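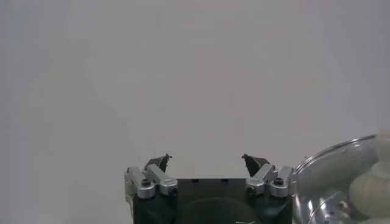
Gray on gray, with a bit of black at the bottom.

01/11/2018
By Faraji Temba

So I finally made it to Movavcombe! I've been going on about this place since May, when my cousin sent me a blurry scan of an old walking guide with a hill fort marked on it, and I have now stood on top of the thing with my own two feet (very sore feet, more on that in a minute).

Getting there is half a day's work. The train only goes as far as Dranley, and from there you want the 49 bus, which runs twice in the morning and then seems to forget it's a bus until late afternoon. I missed the second one by the length of a parking lot. There's a bakery across from the stop, though, and they do a cheese and onion roll the size of a shoe, so I can't say I suffered much.

The climb starts behind the church. It's steps for the first part, 526 of them according to the board at the bottom, cut into the slope and edged with stone. I went up far too fast, trying to stay ahead of a man in his seventies with a walking stick, and he passed me at the second bench. He said good morning. I couldn't say anything back.

After the steps it opens out onto rough grass and you follow the old bank around to the east gate. The summit is 1,389 feet, and the wind up there is no joke, even on a mild day. You can still make out both ditches, and there's a low spot on the north side where they dug in the thirties and found loom weights and part of a bronze pin. I sat in the grass next to it for ages eating the second half of my roll and trying to picture somebody weaving up there with their hair blowing in their mouth.

I stayed the night at the Kasprzak guesthouse, just off the square in Dranley. Plain room, wonderful soup, very creaky stairs. Breakfast starts at seven and the owner will draw you a map on a napkin if you ask. Mine had the back way down through the beech woods on it, and I'd take that over the steps any day, especially if your knees are like mine.

A few bits for anyone going: the little museum is only open on weekends (I missed it, so annoyed), entry is three dollars, and the last bus back leaves the foot of the hill at 20 past five. Bring a hat that ties on. Mine is somewhere in the outer ditch, and if you find it, it's green and I'd like it back please.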